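2 min read

Two arms on one table, the left one keeps stalling when it lowers to a cup

Euan Matheson
I have two small white arms bolted to the back of a table in a shared shop, each with a black parallel gripper. The plan is a breakfast routine: toast out of the toaster and into a bowl, cups moved out of the way first. Each arm works fine alone. When I run both from the same script, the left one goes down over a cup, stops partway, and throws a following error. The right arm never does it. It happened 13 times last night over maybe an hour of runs, almost always on the way down and hardly ever on the lift.

Things I have tried: swapped the two power supplies, swapped the network cables, dropped the speed to half. Half speed helps but does not cure it. The controller loop is set to 3000 microseconds for both arms. Script is plain Python, one thread per arm, with the Morkano driver underneath. Payload is a plastic cup, so weight is not the problem.

Is this a tuning thing or should I be looking at the mount?

Veston
Probably a bad gearbox. I had one go on me and it was the same kind of stall. Send it back.

Buppha Boonchu
I would not send anything back yet. A worn gearbox should show up with the arm running alone too, and you say it doesn't.

Two threads in one Python process take turns. If the right arm's thread is busy, the left one misses a setpoint, then gets two close together and has to jump. Going down over a cup is where you would notice, because most scripts switch to small steps there. Log the time between commands for each arm. On mine the gap was fine for the first 273 cycles and then started spiking, and the spikes lined up with the faults.

What fixed it for me:

Run each arm as its own process. Let them trade messages only at the handoff points, such as "cup is clear."

Send the driver a short buffered path for the descent. Don't stream single points.

Check the payload setting on the left arm. If it was copied from the other one before you added the gripper, the gravity compensation will be off and you have less margin before the error trips.

Also look at your cables. Anything that hangs off the wrist should have enough slack for the lowest pose plus a bit more. Move the arm there by hand with the power off and see if it tugs.

My own table is laid out close to what you describe, with brown paper down so I can mark where things go in pencil. I start both cups well apart, one on each side, so the arms don't need to cross.

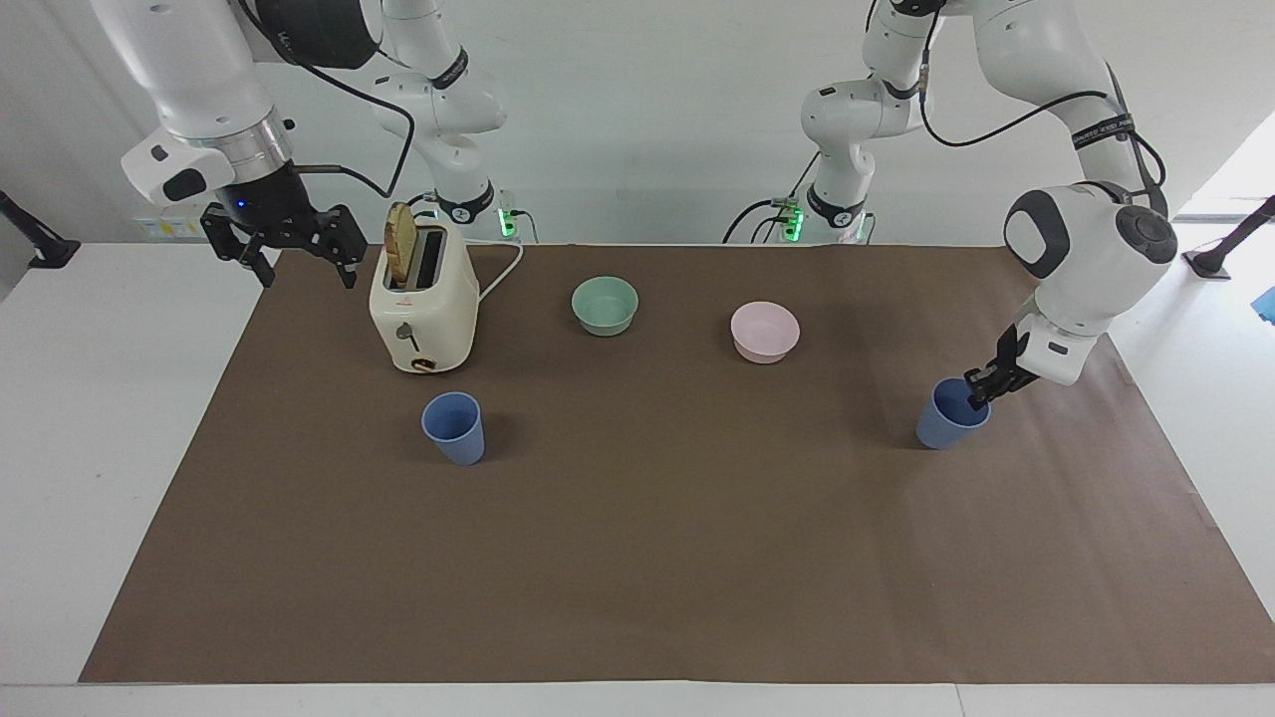

Left arm at the right-hand cup, right arm open beside the toaster.

Euan Matheson
Split it into two processes this afternoon and the gaps are even now. The payload was wrong too, set to 900 grams on the left for some reason. I have not had a stall since, but I have only done a short run. Will try the full toast sequence next and post the log if it comes back.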